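Search this site Search Go

About Nassar Language School

We teach Arabic, Hungarian and Greek to grown-ups who have jobs, kids, bad memories for verbs and a good reason to learn anyway.

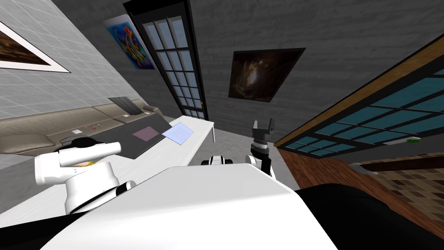
The school started with one evening class in Arabic. Randa Sayegh had been teaching college students for years and kept meeting their parents, who wanted to be able to talk to a mother-in-law or read a street sign in Amman and had no use at all for a semester of grammar tables. So she rented a room above a bakery, put up a card in the window and waited. Eleven people came. Several of them are still with us, now in the Sunday reading group, arguing about short stories and bringing far too much food.

Lama Hakim joined the next winter to take the beginners, and she still does. If you have never seen the Arabic alphabet up close, you will meet it with Lama, and you will be writing your own name by the break. She loves that first class more than any other (so do we – the noise from her room is wonderful).

Hungarian came along when Sándor Fekete asked if he could borrow a classroom for four friends. Four friends became two full groups! Sándor teaches by cooking, singing and a card game called Imska that he made up himself, with rules that seem to change depending on who is winning. Pantelis Makris teaches Greek on weekday evenings and runs our pronunciation clinic, open to students of all three languages.

How we teach

Classes are small and there is a lot of talking. You'll speak in your first lesson, probably badly, and so will everyone else in the room. We use our own course book, Pedura, which Randa and Suha Ghanem wrote over two summers and keep rewriting every time a class finds something that doesn't work. The current edition has 44 short units. Each one starts with a conversation someone really had: returning shoes, calling a landlord, explaining to an aunt why you aren't eating more.

We don't give grades. There is homework, usually twenty minutes of it, and your teacher will read it and write back to you in the language you're learning. Students tell us they keep these notes for years, and we keep a lot of theirs too.

The library

Suha looks after the Esau Library, named for the street where we had our first room. It holds 2196 books, plus comics, cookbooks, old magazines and a shelf of children's stories that the adults borrow more than the children do. Anyone enrolled in a class can take books home. If you're after something particular, ask Suha, who will either find it or get very interested in finding it.

Joining us

New groups begin in the fall and again after the December break. You can sit in on any class once before you decide, and if you already know some of the language we'll have a short chat with you to find the right level – no test, just tea. Families and couples often sign up together, and we're happy to put you in the same room or in different ones, whichever keeps the peace.

The office is open from 3 p.m. on class days. Come up the stairs and say hello in whatever language you've got.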